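Plamgate Robotics Club

The Plamgate Robotics Club (often just Plamgate, or PRC in older pages) is a student-run robotics club attached to Abernathy Technical College. Started by Leilani Gallagher, then a second-year student in mechanical engineering. Main activity: two-armed manipulation of household objects. Also runs a beginners class and enters the Divero Challenge each December.

History

Founded with 13 members. First projects were line followers and a sorting arm, neither documented much. The club moved to arm work after a change of rooms gave it enough floor space for a fixed table. Membership peaked at 152, mostly sign-ups for the beginners class – active members far fewer. Gallagher stayed on as adviser after graduating. 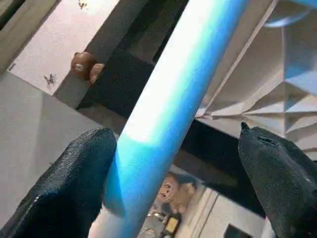

Training in the club is by teleoperation first, code second. New members drive the arms by hand for a full term before they are allowed to edit any control software. Recordings go into a shared archive, which held 1152 sessions at the last annual report. Sessions are tagged by task and operator. Tagging is patchy before the second year of the archive and some early sessions have no tags at all.

Flemell project

Flemell is the clubs longest running project. Aim is to have a pair of arms handle and assemble ordinary furniture, with no jigs and no marked parts. Work is split into three teams: grasping, planning and wrist cameras. The grasping team is the largest. Software is written mainly in Python, older parts in C++.

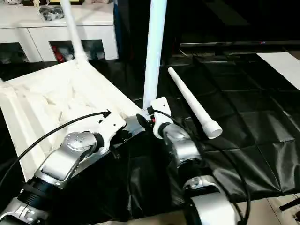

Chairs are the standard Flemell task. They are light and awkward, and the parts a gripper can hold are a long way from the center of mass. In the version with a white plastic chair, the chair lies tipped on its side with the underside of the seat exposed, one arm against the seat edge and the other gripping low on what appears to be an upright leg. A detached leg lies on the black padded mat. Scoring is by time and by number of regrasps, dropped parts count as a fail. Rules were rewritten once to allow a restart after a cable snag.

Competition

Plamgate has entered the Divero Challenge in the student division since the second year of the club. Best result is third. Teams get 36 minutes at the table including setup, wich the club has argued is too short for two-arm entries. The limit has not changed.

Beginners class

Evening class, starts at 6 pm, open to any Abernathy student. Covers basic wiring, joint limits, emergency stops and simple pick and place. No grade. Members who finish it can apply to one of the Flemell teams.

See also

Divero Challenge
Abernathy Technical College
Teleoperation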